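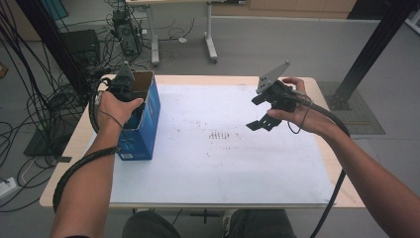

Unit 4: Receiving and Storing Goods in a Small Stockroom

Module leader: Archana Singhal
Seminar tutor: Koen Verschueren

Shares 49 | Comments 0

4.1 Scope of the unit

This unit deals with the period between the arrival of a delivery and the moment at which the goods are recorded as available for sale or issue. Students should already be familiar with purchase orders and delivery notes, which were covered in Unit 2. Returns to the supplier are treated separately in Unit 6.

4.2 The receiving area

A receiving area should be kept apart from the shelves on which accepted stock is held. In a small business this may amount to no more than one table and a marked section of floor. What matters is that goods awaiting inspection cannot be mistaken for goods already accepted. Cardboard boxes are normally opened upright, so that the contents may be compared with the delivery note before anything is removed.

Tiwari distinguishes between a blind check, in which the receiver does not see the expected quantity, and an open check, in which the quantity is known beforehand. The blind check takes longer but is less likely to repeat an error made by the supplier. Students are expected to be able to argue for either method in a given case.

4.3 Case study: Custton

Custton supplies stationery to schools from a single stockroom. At the February stocktake the ledger showed 1147 units of exercise paper, whereas the shelf count gave 1098. The difference of 49 units was traced to one delivery, entered from the supplier's paperwork before the boxes had been opened.

The firm made two changes. Entries in the ledger are now made only from the signed checking sheet. Deliveries arriving after 4 p.m. are held unopened until the following morning, when two members of staff are present.

Mousavi has questioned the second change on grounds of cost. Her comments are in the reading pack and will be discussed in the seminar.

4.4 Locations and labels

Every storage place should have its own code, and the code should be fixed to the shelf. A code fixed only to the container is lost when the container is moved. The following terms will be used in the coursework:

Fixed location: each item has one permanent place. Easy to learn, but space stands idle when stock is low.

Open location: an item is put in any free place and the place is recorded. Space is better used, but the record must be kept up to date.

Mixed system: fast-moving items have fixed places and the remainder do not.

4.5 Reading

Tiwari, R., Checking Goods Inward, chapters 2 and 3.
Ağca, P., "Shelf Codes and Stock Errors", in the reading pack.
Mousavi, M., "The Cost of the Second Pair of Hands", in the reading pack.

4.6 Preparation for the seminar

Draw up a checking sheet for a delivery of 248 items in mixed boxes. State whether the check is to be blind or open. Bring one printed copy and be ready to explain how a shortage would be recorded.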